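Minutes of the Brotthorpe Mending and Sewing Circle
Wednesday, February 23, 2022
Merby Hall, upstairs room

Meeting opened at 7:05 p.m. with Paula Pop in the chair. What a turnout for a cold night! Extra chairs had to be brought up from the front hall, and it was lovely to see so many new faces alongside the regulars.

Minutes of the last meeting
Read and accepted, with one correction: the donated thread came from the Brokeo yard sale and was all cotton, not mixed. Thank you to those who wrote in about it (more than one of you did, so we know the minutes get read).

Matters arising
The iron has been fixed and steams like new. Please use the filtered water in the jug on the windowsill, as the tap water up here is very hard.
The lock on the fabric cupboard still sticks. Lift the door a little as you turn the key. Paula has asked the hall about a new one and has been told it is on the list.
The long mirror is now on the wall by the stairs and everybody loves it.

Money
We began the month in good shape and ended it in better. The raffle at the winter open evening brought in $100, all of it from the one quilt top, which was won by a lady from the next street who was thrilled to bits. The meeting agreed to put this toward a second-hand overlocker. Two are for sale locally and Paula will go and try them both, taking along some stretchy scraps to test. If neither runs well we will wait.
Dues stay the same for the year. Agreed by all.

The Hodoroagă quilt
This took up the biggest part of the evening, and rightly so! The quilt has been loaned to us by the Hodoroagă family, who have kept it in a blanket chest for as long as anybody can remember. The date 1882 is stitched in red in one corner in the tiniest cross stitch, and there was a real hush when it was unfolded. The pattern looks like a nine patch but with the corner squares turned, and nobody present could put a name to it. The backing has been replaced at some point, probably with flour sacking.
The family would like us to make a copy that can be used and washed, and they are happy for us to show the two side by side in July. There was a long and very happy discussion of how to go about it. Points settled:
Blocks to be pieced by hand, as in the old one. Machine piecing was suggested for speed and put to a vote, and hand piecing won easily.
Seams a quarter inch, pressed to the dark side.
Browns and madder reds from the stash first. We will only buy if we run short.
The sheet of measurements goes home with Paula, who will draft templates in card and bring enough sets for everyone.
The original goes back in its acid-free box between meetings and is not to be folded on the old creases.
The question of whether to copy the mistakes (one block is upside down) was left open. Feelings ran strong on both sides and we ran out of time. Please think it over.

Summer show
The hall is booked for July. Last year we had over 1000 visitors across the weekend, and we would love to see as many again. Tables along the window side this time, so that the quilts can hang on the long wall out of the sun. We still need clips, string and a stepladder that doesn't wobble. Anyone with a decent one, please speak up.
A tea stall was proposed and warmly agreed. A children's button table was proposed too, and the button jars are to be sorted before then – any help at all is welcome.

Mending table
Denim is the theme for next month. We talked through what makes a good first job: a frayed cuff or a small tear away from the seams, on something you like enough to wear again. Jackets are a joy to work on because the cloth holds its shape while you stitch. For worn spots, lay a patch behind, baste it well and run your stitches past the edge of the worn part into sound cloth. Sashiko thread is nice, but doubled sewing thread works too. Wash new patches first!
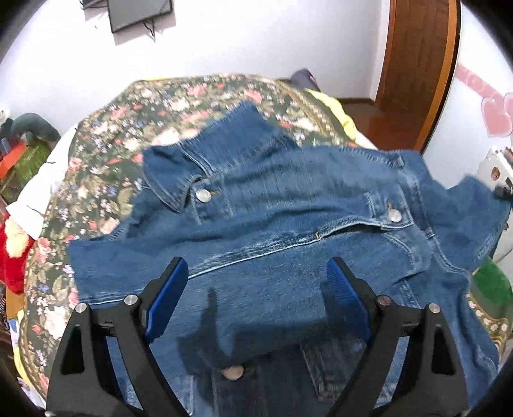
Blue denim jacket with pale wear along the stitched edges.

Needles were discussed at some length. For hand work on denim, use a sharp with a good-sized eye, and a thimble, please. For the machine, a jeans needle, and go slowly over the thick places. A folded scrap behind the foot keeps it level when you come up to a flat-felled seam.
We are short of old jeans for patching. Any color, any state, as long as they are clean. Leave them in the basket under the coat hooks.

Any other business
The Merby library has asked if we would like to fill a glass case for a month. Yes please! Small pieces only, labeled on the back.
The blue-handled shears left behind last time have still not been claimed.
Parking: please leave the space by the side gate clear for the hall's own van.

Meeting closed at 8:50 p.m., though a good number stayed on to look at the quilt again. Next meeting same time, same room. Bring thimbles and jeans.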